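3.2 Sources and sampling

The study draws on 306 posts that repeated one false claim about the closure of the Tronwood border crossing. The posts were collected through the Dralitz archive, which stores public messages together with the time of first publication. Of these, 146 were written in a language other than that of the original claim. Each post was coded by two readers, and disagreements were settled by a third – a procedure adapted from Bhattacharjee's earlier work on election rumors.

Figure 3. Tableware on a checked tablecloth.
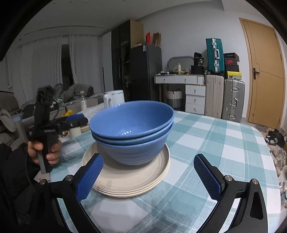

3.3 Spread across outlets

The claim first appeared on 29th March on a small news site, Era, which gave no source. Within 5 hours it had been repeated by three regional outlets, none of which contacted the border service. Corrections were slower to travel. The Pathirana news desk issued a full correction the next morning,

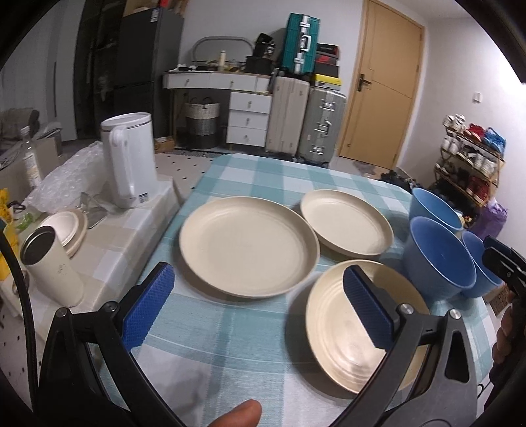 but most accounts that had shared the claim did not share the correction. Posts in the second language continued to appear until July, often with the date of the supposed closure removed. This pattern suggests that translation gave the claim a second life among readers who had not seen the correction.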